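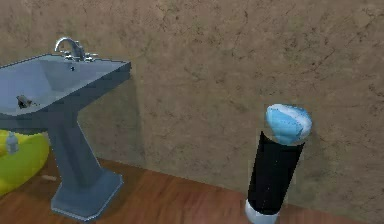

Last modified: 24 March 2023

Ticket: Kokari feeder skips the evening meal
Product: Kokari dry food feeder, bought from Quansah
Status: Solved

Reported problem
Our feeder gives the cat her morning meal on time but misses the evening one about every other day. The app says the meal was served. The bowl is empty and the cat is at the door complaining. She is an older cat on 49 grams of dry food a day, split in two, so a missed meal matters. The batteries are new and the hopper is more than half full. It started after we moved from Percombe to Pretside and set the feeder up on the new wifi.

Log
1. Asked customer to run a test meal from the button on the lid. Served normally.
2. Asked customer to run a test meal from the app. Served, but with a delay of 30 seconds. The app marked it as served before the motor started.
3. Customer emptied the hopper and washed the wheel. Some crumbs under the wheel, no jam. Evening meal missed again that night.
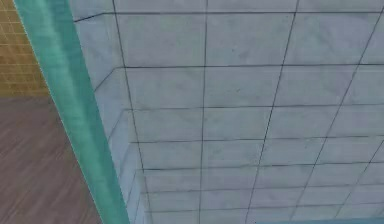
4. Customer sent the schedule page. Two schedules were stored, one from the old address and one from the new. Both had an evening meal at the same time, and the old one was set to zero portions.
5. Deleted both schedules, restarted the feeder, entered a single new one. The feeder has to stay plugged in while it saves - on batteries it can drop the last entry.
6. Customer checked the bowl by hand for 4 days. All meals served. Battery level still reads 100 percent, so the adapter is working.

Customer reply
Thanks, she is eating on time again. I weighed two of the meals and they were close enough. I would still like the app to wait for the motor before it says served. Please pass that on.

Passed on to the app team. Ticket closed.

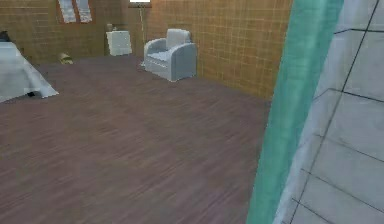 Related note, last revised in June

After a change of wifi, open Schedules and look for entries marked "old network". Delete these before adding new meals. If the list will not load, hold the lid button until the light blinks, then sign in again. Feeding by hand from the lid button works without wifi and does not change the schedule.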